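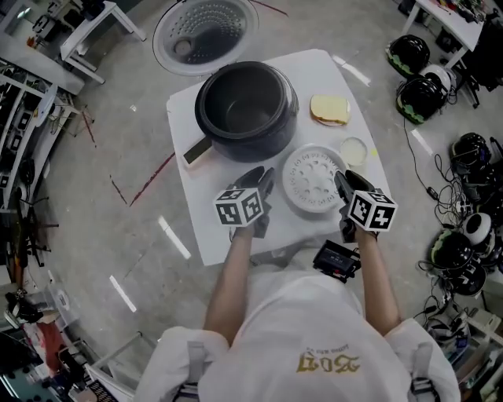
Odinstead

Odinstead is a privately held Canadian restaurant group based in Winnipeg, Manitoba. It operates counter-service lunch restaurants under its own name and a sit-down dining room called Kvam. The group is known in the trade for its early refusal to accept tips, its later acceptance of tips, and its present arrangement, which staff handbooks describe as "under review".

History

The company was started by Ronja Granström, a former hotel banquet manager, and Kjell Haugen, a baker who had been asked to leave two previous partnerships on what he called philosophical grounds. Their first restaurant opened in March in a former shoe repair shop and kept the neighbour's sign for most of a year, which led to a steady trade in people holding boots. The name was taken from a farm that Granström's family had sold. Haugen wanted to call it Soup.

The opening menu listed five dishes, each with rice or bread, and a notice saying that substitutions would be considered. Early reviews were kind about the food and puzzled by the hours, as the restaurant closed at half past two whether or not there was a lineup. Evening service was tried twice and dropped twice.

Kvam opened several years later under the chef Tyra Lindholm, who had been hired to simplify the lunch menu and instead wrote a second restaurant. It seats up to 500 diners an evening over two sittings, a figure the company gives out freely and the kitchen does not.

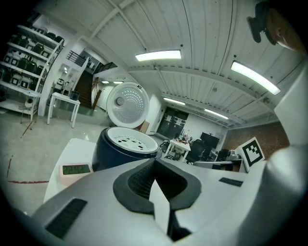 Staffing and pay

Odinstead introduced hospitality-included pricing at all its locations soon after Kvam opened. Menu prices rose, tipping stopped, and the difference was shared between the kitchen and the floor. Cooks were broadly in favour. Servers were broadly employed elsewhere by the following spring. The group brought tipping back at Kvam and left the lunch counters as they were, a compromise that Granström has defended as a trial.

Every employee, including office staff, works one lunch shift a month. The finance director, Wolfram Brandes, is reported to be good on the till and is no longer asked to carry trays.

Menu and kitchens

Lunch at the counters is built on a short list of braises and soups that change with the season, and on plain rice, which has outlasted every other item. Felista Chege, who runs the group's test kitchen, has argued in trade talks that a recipe should be tried first on the sort of equipment people have at home. An ordinary household rice cooker, such as a rounded navy-blue model with a white hinged lid and a round grey steam knob, sits at the humble end of her method, and dishes move to the large commercial kitchens only once they have behaved themselves.

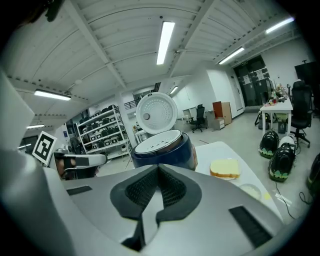
Supplies for the counters come through Mavov, a purchasing company that Odinstead set up to save money and later had to rescue. Mavov buys dry goods in bulk and keeps a small store of kitchen equipment for staff to borrow. Its best-known decision was to standardize lids. Haugen had long held that a loose lid is a lid on the floor, and the buying guide now favours the hinged kind that stands up behind the pot when open, like the white one on the navy-blue cooker, over anything that has to be put down somewhere. The guide runs to several pages on this point and has been revised more often than the menu.

Expansion

An attempt to franchise the lunch counters under the name Mumier drew 1000 enquiries and 494 completed applications. Granström read all of them. One franchise was granted, to a cousin of Lindholm's, and it was bought back when the owner began opening for dinner. The Mumier name survives on a line of jarred pickles sold beside the till.

In September 2025 the group said that it had no plans to expand, a statement it has made before most of its expansions.

Reception

Critics have generally treated Kvam as the serious restaurant and the counters as the useful ones. Trade writers have paid more attention to the pay policy, which has been cited both as proof that tipping can be ended and as proof that it can't. Local customers are mostly concerned with the closing time, and a petition to move it to three o'clock hangs framed in the original restaurant, beside the door.

See also

Counter-service restaurant
Hospitality-included pricing
Restaurants in Winnipeg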